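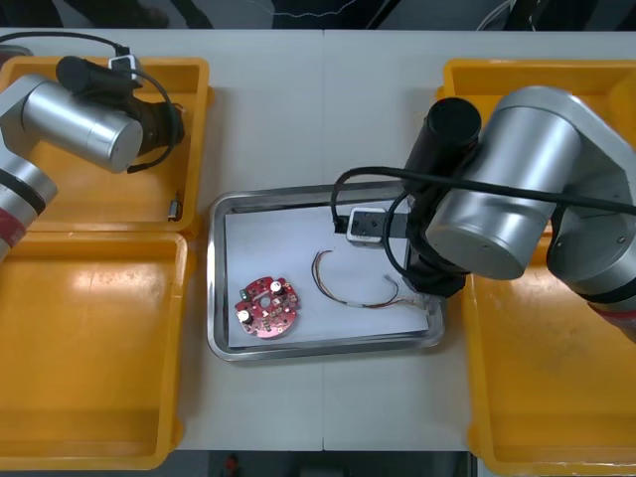
Provia has opened orders for the Skandevport cell, a two-arm sorting bench for firms that take small electronic goods apart and need the pieces kept separate. The cell is sold as a complete station, with arms, grippers, table, trays and software on one invoice. Each arm carries its own camera module beside the gripper, and mixed parts such as a round red circuit board and a bundle of thin wires are presented in a steel tray lined with white paper, with yellow plastic trays to either side for the sorted pieces. The paper lining is a stock item and can be changed by the operator between batches.

The cell is aimed at repair shops, recyclers and training workshops that handle mixed parts in small batches. Parts of this kind are usually sorted by hand, and Provia says most of the enquiries it has had so far come from sites with one or two sorting benches and no automation staff.

"Wire is the hard part," said Aidan Horgan, product manager at Provia. "A board lies still and has an edge you can hold. A harness bends, catches on things and looks different every time you put it down. We spent most of the development time on that."

The cell was tried for 11 weeks at Cronin, a refurbisher of small appliances, where it handled 3,104 parts. Staff there set up new part types themselves from the second week, using the bench screen.

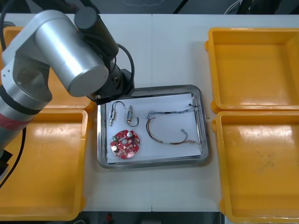 Sinéad Egan, workshop lead at Cronin, said the trial had changed how the firm plans its day. "We load the tray and go back to the repair benches. Somebody still checks the bins before they leave the room, and I'd want to keep it that way. Very fine loose strands we still do by hand."

The standard software recognises 21 types of part, among them round boards, small motors, capacitors and connector leads. Customers can add their own types at no extra charge. Parts the system is unsure of are left where they are and listed on the screen for a person to deal with.

Installation takes a day and includes training for two operators. The price covers a year of support by telephone, and a longer service contract is available – Provia will quote for this separately. Bavberg will supply and service the cell outside Ireland.

First deliveries are planned for November, with a lead time of eight weeks on later orders. Demonstrations can be booked at Provia's workshop, and visitors are welcome to bring their own parts.

Press and demonstration enquiries: Ita Lenihan, Provia press office.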